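Filed under: Arms and grippers > Setup and upkeep
Last updated: November 15, 2023

Re: jaws closing but block slides out

Quick one before I go, sorry for typos. Answers under your bits.

> Efa Watkins wrote:
> We've got the small Filleo arm on the bench and the board
> with the shaped holes. It goes to the right place, jaws
> close, red block slides out again. Did 37 goes with it last
> night and lost most of them. Also the wrist joint twitches
> when it's reaching out. Is it the motor?? Thakur reckons
> new motor. I'd rather not, they're dear.

Don't buy a motor yet. Ours twitched the same and it was the cable loop on the wrist, too short, tugging at the plug at full reach. Leave more slack than looks sensible. Tie it back at the elbow, not at the wrist.

Ours on the bench, for the cable runs and where the board sits:

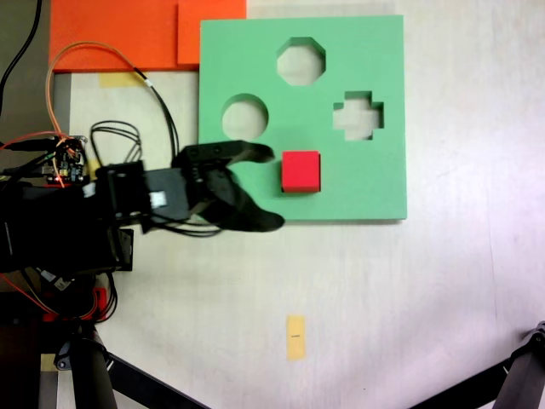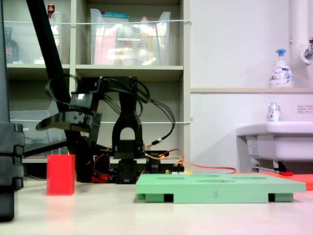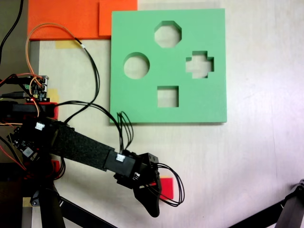
1. Cables first
Power off. Push every plug home with a thumbnail, then move the arm by hand through the whole reach and watch the loops. Anything that goes tight - redo it. Anything that dips near the jaws, same. Had a loop hook a block once and spent an hour blaming the software.

2. Jaw zero
Close the jaws on nothing, read the position, write it down. Ours reads 1761 shut. Yours will be different so dont copy mine. If the number has moved since you last set it then the horn has slipped on the shaft. Take the screw out, reseat, one small dab of threadlock, do it up again. Then set zero again, everyone forgets that.

3. Grip limit
Nurine's settings file has it at 303 which is far too soft for us. Go up in small steps. Stop as soon as the block stays put when you nudge it, any more and you just cook the motor. I wouldn't leave it squeezing for more than up to 49 seconds.

4. Board position
Tape on the table and always put the board back to it. A foam board creeps when the jaw tip catches the edge of a hole, you won't notice till the end of the afternoon. Check it agianst the tape every time you stop for anything.

5. Bracket screws
Go round all of them. The ones behind the jaws work loose first on ours.

If it still twitches after 1 and 2, swap the wrist motor with the elbow one (change the IDs over!!) and see if the twitch moves with it. If it does, fine, Thakur was right and it's a new motor. Drandari had them in stock last I looked, may be a wait until December.

Send me your shut number when you've got it.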